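Threads > Workshop > Cord and knots

Etico Bench Notes
Jul 18, 2020

1/ Short thread on stopper knots, and on keeping loose hardware on a cord. I've been meaning to write this up since January. Dull subject, useful results.

2/ The problem: you want a nut or a ring to stay on a length of soft cord without glue, crimps or heat. A knot will do it if the knot is bulkier than the bore. A single overhand often isn't.

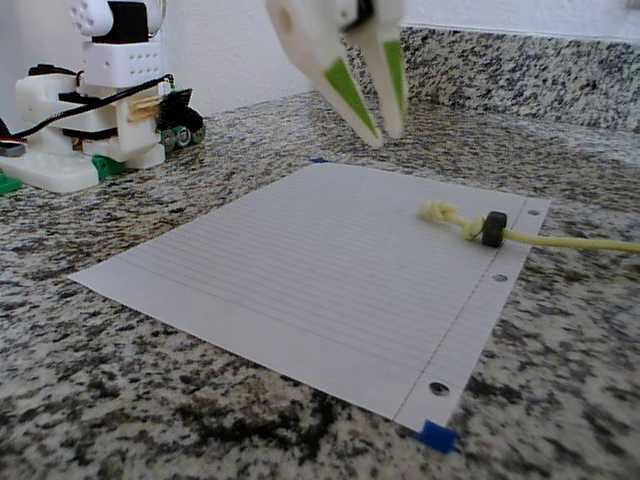 3/ My rule is to size the knot to the bore and ignore the cord diameter, which tells you very little once the thing is tied. A bulky knot goes at the end and the hardware is threaded on behind it. The dark grey hex nut on the pale yellow rope is laid out in that order, next to its knot. If the nut can be worked over the knot by hand, add a turn and try again.

4/ Dress the knot before you load it. Push the turns together, pull the standing part, then the tail. A badly dressed knot is larger to begin with and shrinks later, so any clearance you measured is wrong.

5/ Someone asked whether Kudo cord behaves differently from Plindley. Kudo is softer and beds down further. I leave a longer tail on it. Otherwise the same.

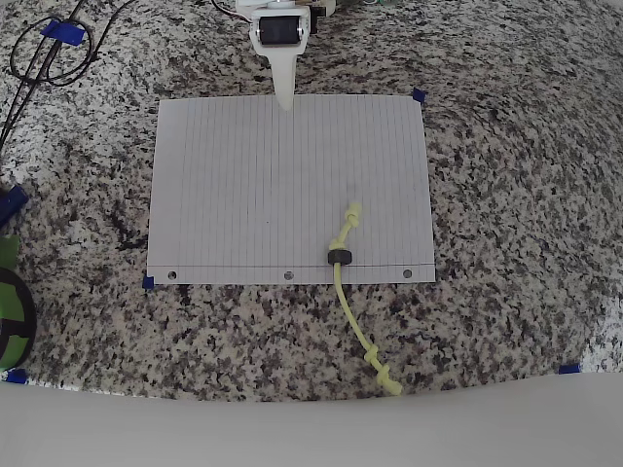 6/ Both ends need treating, including the one you don't think matters. A collar with a stopper on one side only will migrate along the cord and off the other end, usually in a drawer. There are knots at each end of the yellowish cord on the granite, with the dark collar between them and a tail left on the lower one. I don't trim tails until the knot has been loaded a few times.

7/ On the working surface. Stone is fine for laying cord out but a speckled worktop is a poor background for anything small and dark. A sheet of lined paper, taped down, fixes this. The ruled lines also give you a rough straight edge. Low-tack tape only, or you will be picking at corners all evening.

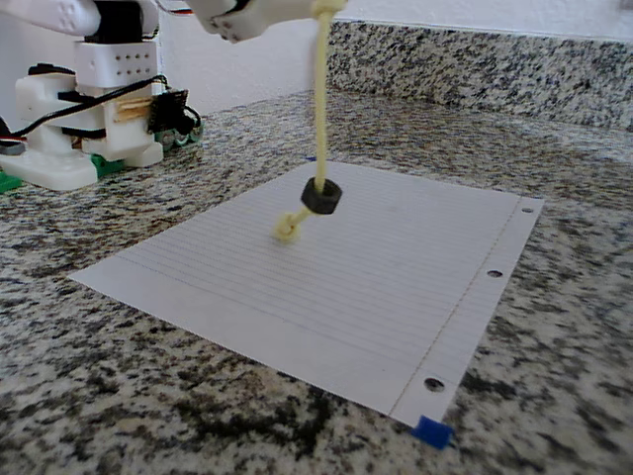 Nut threaded part-way along, knobby end downwards.

8/ Hanging check. Hold the cord by the plain end, let the knot point down, and look at where the nut sits. If it catches above the knot there is a kink or a fat spot in the cord. Work it out with your fingers – don't force the nut past it.

9/ For anyone keeping records: cord make, bore, number of turns, pass or fail. My Kultell notebook has 141 entries. Most of the fails are single overhands, and most of those are mine from before I started measuring.
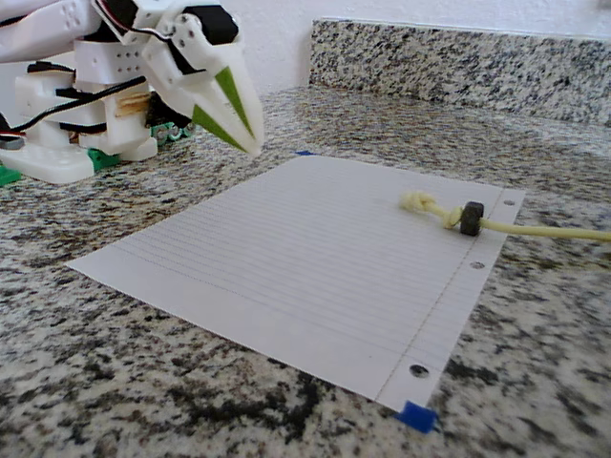

Knotted cord on ruled paper, blue tape at the corner.

10/ Not covered: wet cord, braided cores, anything load-bearing. If a person or a shelf depends on it, use proper fittings.

Recent threads
Whipping a rope end with plain thread
Sorting nuts by bore
Low-tack tape on stone worktops
Kudo and Plindley cord, first notes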